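Can an App Keep Your Prayer List?

14 comments | 37 shares

The Wednesday group at our church has been handed a login. The product is called Elen, it comes from a company named Clenton, and it promises to "deepen the prayer life of your congregation" by sending each of us a chime when it is time to pray for somebody. Likstead Community went in on it last spring, and since Likstead's pastor and ours have lunch together, I suppose it was bound to cross the county line.

I tried it for most of April. I want to be fair, so I'll start with what it does well. It remembers. My own list lives on the back of an offering envelope, and I have left people on there long after they were up and walking again. Elen asks whether a request is still open, and if you tell it the surgery is over, it moves the name to a page marked Answered.

That page is where my trouble starts. What does a phone know about answered? Paul asked three times to be rid of his thorn and was told that grace was sufficient. I looked for a button for that. There is Open, there is Answered, and there is Archive. I put my cousin's marriage under Archive and felt bad about it all through supper.

Then there is the counting. At the end of the month I got a message congratulating me on 119 prayers. I did not pray 119 prayers. I tapped a square 119 times, sometimes at a red light. The Likstead bulletin reported in bold type that the congregation had "lifted up 1,279 requests," with a goal of beating that by fall. Jesus had some things to say about people who pray to be seen on street corners, and I can't picture Him being easier on a leaderboard. Yes, there is one. You can turn it off, but it comes turned on.

I raised this at the meeting and was told that young people expect this sort of thing. Maybe so. The young people I know at church are tired of being chimed at. One of the high school girls told me the only hour her phone leaves her alone is the one she spends in the pew, and she would like to keep it that way.

I was also told the reminders are gentle. Mine went off during a funeral.

The sales packet says that churches using Elen see "spiritual engagement" go up within weeks. Up from what? Measured how? If it means people open the app more often after they get the app, I believe it. The packet cites a study at Delorme, and I wrote to ask for a copy. I got back a nice note and a second packet, the same as the first.

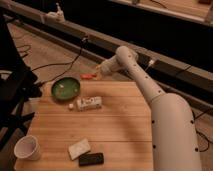 Jyoti Bisht wrote in after I said some of this in last month's column, and she thinks I am being hard on it. She prays for her brother overseas every night at nine, and she says that before the chime she forgot more nights than she remembered. She doesn't look at the totals. Her point was that monks had bells, and no one accused the bells of doing the praying.

I have thought about that letter a good deal. She has me on the bells. But a bell rings and is done. It doesn't write down who came, and it doesn't send a card at the end of the month telling Brother So-and-so he is in the top ten.

So if the church goes ahead, and I expect it will, I'd ask that the leaderboard be turned off for everybody before the first login goes out, and that no totals be printed in our bulletin. I'd also like to know who at Clenton can read what we type. People put hard things on a prayer list. I asked that question on Friday and haven't heard back.

Meanwhile I have started a new envelope.

Share this 37 | Leave a comment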